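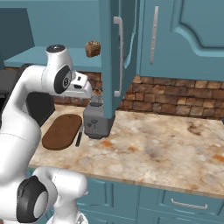

Simulated kitchen with robot arm, toaster and open wall cabinet.

Review: Drotlow Kitchen Safety Pack, version 2

The Drotlow Kitchen Safety Pack is a set of written rules and simulated test rooms for teams preparing robot arms for household work. Hunau assessed it over one month, in February, on behalf of its member laboratories. The pack was run on the Nulent simulator with the settings supplied by the publisher.

The rule book is the stronger part. It has 12 chapters, each short and written in plain words. The chapter on sharp objects requires that a knife on the worktop be treated as a hazard from the start of a run, whether or not the task involves it. In the room shown, the knife lies between the cutting board and the toaster, and a careless path to either would bring the gripper close to it. Our reviewers considered this a fair test.

The chapter on doors is equally sound. An open cabinet door is to be recorded as an obstacle, and its position checked again before each movement of the arm. The open door in this kitchen hangs in front of part of the toaster, so a planner that relies on a single view may misjudge the space available. Many older rule sets, including the Akl guidelines still used by several members, say nothing on this point.

The scoring is less satisfactory. We completed 1248 runs, and the log recorded light contact with a door and contact with a blade under the same heading. The two should be kept apart. The rule book also sets no speed limit for movement beneath wall cabinets - a serious gap, in our view.

Installation was simple and the files are well labelled. A single-site licence costs 3000 pounds, with updates charged separately. Smaller laboratories may find this high.

Hunau recommends the pack for use before physical trials, on condition that contact logs are reviewed by hand. It should not be accepted as the only evidence of safe operation. The publisher has been sent our notes on scoring and speed limits.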